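四面刨丝器

四面刨丝器，又称箱式刨、立式擦丝器，是一种手动厨房用具，由四片带孔金属板围成上窄下宽的筒状，顶部装提手，底部多有一圈塑料或橡胶包边。使用时将器具立在台面或砧板上，一手按住提手，一手持食材沿板面自上而下推擦，切下的丝、片或碎末落入筒内。常见用途包括擦胡萝卜丝、土豆丝、硬质奶酪、柑橘皮、姜和干面包。

名称

中文里对这类器具的叫法并不统一。北方多称“擦子”或“礤床儿”，南方有的地区称“刨”，商品名中则以“刨丝器”最为常见。“礤床”原指嵌有金属片的单面木板或竹板，平放或斜架在盆上使用，与立式的四面器具在形制上有别，但日常说话时往往混用。英语称 box grater，即“盒式擦丝器”。瑞典语 rivjärn、丹麦语 rivejern 泛指各类擦丝器，不专指四面的一种。

构造

器身多为不锈钢薄板，冲压出孔后折弯或拼接成形。早期产品用镀锡铁皮，易锈，锡层磨损后须更换。四面器具的横截面近似正方形或长方形，向上略收，这样推擦时重心较低，不易倾倒。提手有金属条弯成的，也有塑料注塑的，后者多为环形，手掌可以整个压在上面。底圈用来遮住金属板的切边，并增加与台面之间的摩擦。部分产品在底部附一个卡接的小盒，用于接取碎料，盒壁上有时印有刻度。

四个面的孔型通常各不相同：

粗孔面。孔呈水滴形，刃口朝上翘起，擦出的丝较粗，适合胡萝卜、土豆、西葫芦和半硬质奶酪。
细孔面。孔型与粗孔相同而尺寸较小，适合做馅料或拌面糊的蔬菜细丝。
刺孔面。由内向外冲穿，孔缘形成一圈细刺，把食材磨成碎末或泥，适合姜、肉豆蔻、柠檬皮和陈年奶酪。这一面最难清洗。
切片面。有一至三道横向长刃，用于黄瓜、萝卜等切薄片，片的厚度固定，不能调节。

也有三面和六面的产品，原理相同。六面的直径较大，放进抽屉较困难，一般摆在橱柜里或台面上。

规格

家用产品的总高多在200毫米以上。以厨具商 Zullton 的一款为例，含提手高243毫米，器身高171毫米，粗孔面与切片面等宽。Trindow 的同类产品不带接料盒，底圈可以拆下单独清洗。Egilsson 的产品沿用了铆接提手，铆钉位于器身内侧，清洗时需留意缝隙中的残渣。

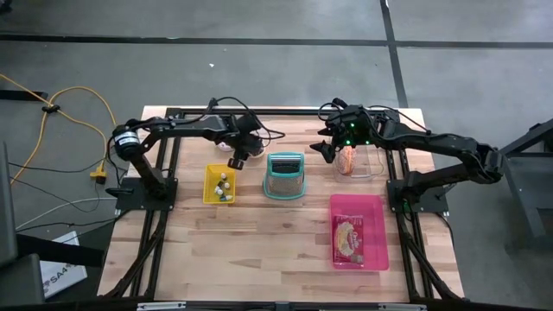 规格中另一项常被提到的指标是板厚。板材过薄，按压时器身会向内凹，刃口的角度随之改变，擦出的丝粗细不均；过厚则刃口不易冲得锋利。家用品一般不标注板厚，购买者多凭手按判断。提手与器身的连接处也是容易松动的位置，卡扣式提手在长期受力后可能出现晃动。

使用

擦丝前宜将食材洗净擦干，较长的根茎类可先切成便于手握的段。擦胡萝卜时，顺着长边斜放得到的丝较长，适合凉拌；竖直抵在板面上得到的丝较短，适合拌馅或做糕点。奶酪先冷藏片刻，质地变硬后不易粘连。土豆丝若要下锅煎成饼，擦好后应挤去水分。

干面包可在粗孔面或刺孔面上擦成面包屑。面包须放至干硬，外皮与内芯的碎屑粗细不同，讲究的做法是先擦去外皮另作他用，再擦内芯。新鲜的小圆面包含水较多，擦时易成团，通常改用手撕或切丁。

食材剩下一小截时手指离刃口最近，受伤多发生在这时。可以用叉子固定，或戴防切手套，也可将剩余部分改用刀切。

备料与收纳

在家庭厨房里，刨丝器常与几只敞口容器搭配使用：一只盛待擦的食材，一只盛擦好的丝，另有一只放皮和蒂。带镂空侧壁的塑料篮透气，适合放洗过的蔬菜和面包，但不能盛汁水多的碎料；透明塑料盒便于看清余量，加盖后可直接冷藏。容器摆在器具两侧比摆在前方方便，推擦的手不会越过盒沿。
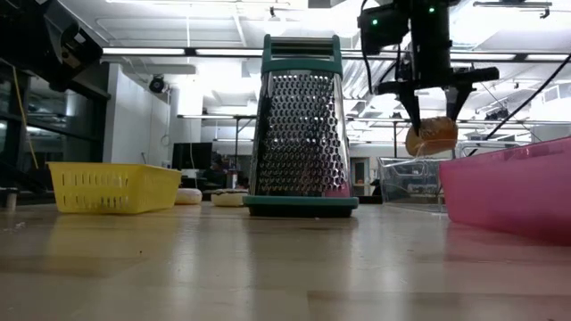

Unnur Stougaard 在本条目讨论页上对备料一节提出异议，认为把容器分列两侧只适合台面宽裕的厨房。她自己的操作台宽度只有70厘米，习惯把刨丝器直接放进浅盘里擦，擦完连盘端走，台面上不需要再放别的东西。她还建议补充左手使用者的摆法，即待擦的食材放在左边。

Mogens Ketilsson 回复说，浅盘的做法可以写入，但盘底必须平，带弧度的盘子会使底圈悬空，推擦时器身打滑。左手摆法他没有意见。两种做法目前均未形成条文，仍保留在讨论页。

清洗与保养

用后应立即以清水冲洗。淀粉和奶酪干结后会堵住孔眼，此时可用温水浸泡，再以硬毛刷顺着刃口的方向刷洗，逆向刷容易损伤刷毛，海绵也会被刃口撕碎。擦过奶酪的板面先用冷水冲，热水会使残余的奶酪软化粘附。刺孔面可用旧牙刷从内侧往外刷。

不锈钢器身大多可以放入洗碗机，塑料提手和底圈是否耐热以产品说明为准。胡萝卜中的色素会使浅色塑料部件发黄，用少许食用油擦拭后再洗，颜色可减淡。洗净后应倒置或侧放沥干，底圈内侧容易积水。

刃口变钝后一般不再打磨。民间有用砂纸或碗底蹭刃的办法，对切片面略有作用，对刺孔面基本无效。Flullari 出售可更换板片的型号，四片板插在塑料骨架内，可单独购买其中一片，其切片板的替换周期按厂家说明接近200次使用，实际长短与食材硬度有关。

相关器具

单面手持擦丝器：一块带柄的孔板，可架在碗口上，体积小，适合少量使用。
细长锉式刨：刃口极细，用于柑橘皮和硬质奶酪。
滚筒式刨丝器：手摇转动圆筒形刀片，食材由上方料斗压入，手不接触刃口，零件较多。
擦板：多为陶瓷或竹制，表面有齿而无孔，用来磨姜泥、萝卜泥和山葵。

参见

削皮刀
砧板
沥水篮

本条目最后修订于2024年5月3日。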